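The Second Life of the Office Tower
July 2024

Every few years an office replaces its computers, and the old ones have to go somewhere. Some sit in a storage closet until the lease runs out. Some are picked up by a scrap dealer and weighed. A growing share end up at places like Studwood, a refurbishing shop in Amley that takes in black desktop towers by the pallet and sends most of them back out as complete machines or as boxes of tested parts.

The shop took in 175 towers in its last big delivery, all from one insurance office that was moving to laptops. They came shrink-wrapped, with the power cords in a separate carton and the passwords still taped to a few of the lids. Storage drives come out first and go into a locked cabinet to be wiped. Until that is done, nothing else from the same delivery leaves the building.

After that the work is mostly opening, looking and deciding. A desktop tower is easier to take apart than people expect. The side panel comes off, the case goes down on its side, and everything you want is facing up. On many office models the parts that get changed most often are held by colored plastic latches, so a drive can be pulled without hunting for a screwdriver. Screws still hold the motherboard to the case, and that is usually the slowest part of the job.

Memory is the easiest thing to save. A module sits in a long slot with a latch at the end. Open the latch, lift the module straight up by its edges, and put it in an antistatic tray. Trouble starts when someone pulls at an angle or grips the chips instead of the edges. A stick that passes a memory test can go into another machine the same afternoon, and two small sticks can turn a slow computer into a usable one.

The processor takes more patience. First the heatsink and fan have to come off, and on a machine that has run for years the old thermal paste can hold like glue. Running the computer for a few minutes beforehand softens it. A slow twist is safer than a straight pull, which can take the chip out of the socket with the heatsink. Once the cooler is off, the metal top of the processor is wiped clean with alcohol, and a small lever releases the plate that holds it down. Many processors are left where they are, under that plate, because the socket is the safest place for them until somebody needs one. 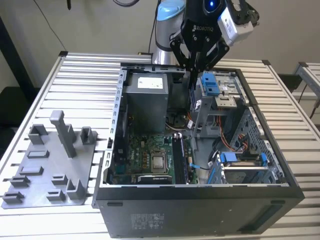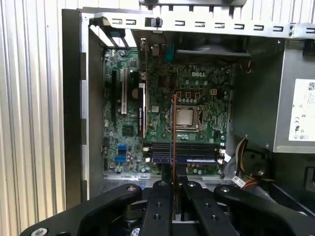

An open Dell tower, with the processor in its socket and no cooler on top.

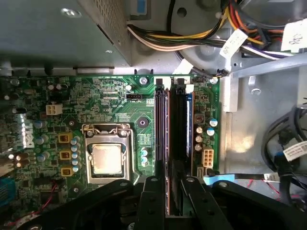
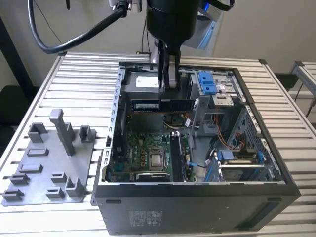

A reader in Harasym, writing after an earlier piece on old electronics, thought we make all this sound more worthwhile than it is. The letter said that a desktop of this age draws too much power for what it does, that the memory fits nothing made recently, and that a family with little money is better served by a cheap new laptop than by someone else's office cast-off. “I fixed up three of them for my kids,” it went on, “and two were back on the curb before the school year ended.”

The letter has a point, at least about some machines. Studwood does not try to save everything. A tower that is missing its cooler or has a bulging capacitor is stripped for parts unless it is a model the shop has buyers for. Those buyers are often small businesses with a label printer or a cutting machine that only works with older software. They want the same computer they already have, and they will pay for a spare power supply before they will pay for a new system.

Momach, a sign maker across town, keeps 2 matching towers on a shelf for that reason. One runs the cutter. The other is there to be robbed.

If you have a tower at home and want to try this yourself, start by shutting it down, unplugging it and holding the power button for a few seconds. Touch bare metal on the case before you reach inside, and do it again whenever you come back to the bench. Take a photo before you disconnect any wires – the small ones near the front panel are hard to put back from memory. Leave the power supply closed, as it can hold a charge after it has been unplugged.

Put the screws in a dish. If you plan to use the machine again, the processor needs fresh thermal paste and its cooler back in place before you turn it on. Loose memory should be stored in an antistatic bag, with the type and size written on the outside.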